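Astuces d'atelier : faire ouvrir le PC par un bras robotisé en kit (et garder toutes ses vis)

Le vieux PC de bureau qui dort sous l'escalier contient souvent de quoi dépanner le suivant : barrettes de mémoire, câbles, parfois un disque. Il contient aussi des arêtes de tôle qui adorent les phalanges. D'où l'intérêt du kit Pomura, un petit bras à pince vendu par Kullholm, que j'ai installé sur l'établi en février avec un enthousiasme que mon dos n'a pas partagé.

Avant de commencer, débranchez tout, y compris le cordon que vous croyez déjà débranché. Ouvrez le boîtier et tournez-le jusqu'à ce que la pince atteigne les baies sans frotter contre la tôle. Comptez 3 essais. Le manuel en promet un seul, mais le manuel n'a pas d'escalier. 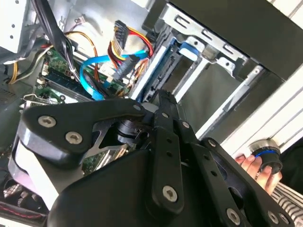
La pince à l'approche des baies, le câble SATA bleu en embuscade.

Les câbles sont le vrai sujet. Un câble SATA plat se glisse très volontiers derrière un doigt articulé, et la pince tire ensuite avec la meilleure volonté du monde. Écartez les nappes et les faisceaux avec du ruban de masquage, collé sur le métal et jamais sur la carte mère. Un morceau de bande auto-agrippante fait aussi l'affaire.

Réglez la vitesse sur 2. Au-delà, le bras Pomura prend de l'assurance et moi, je recule. Pour un connecteur à languette, pressez la languette vous-même : la pince serre très bien, elle ne devine rien.

Resserrez les vis six pans des doigts toutes les 100 prises. J'ai attendu 300, par curiosité scientifique, et j'ai passé la soirée à quatre pattes avec un aimant.

Côté accessoires, les embouts caoutchouc Oltton accrochent mieux le plastique lisse que ceux d'origine, mais ils laissent des traces noires sur les connecteurs clairs. Un chiffon sec suffit. Le tapis Pumphrey, lui, retient la visserie et la poussière avec la même conviction.

Faut-il acheter le kit ? Pour un seul PC, un tournevis et des gants coûtent moins cher. Pour une pile entière, oui, à condition d'aimer les réglages. Prévoyez une boîte à œufs vide pour les vis, une alvéole par étape.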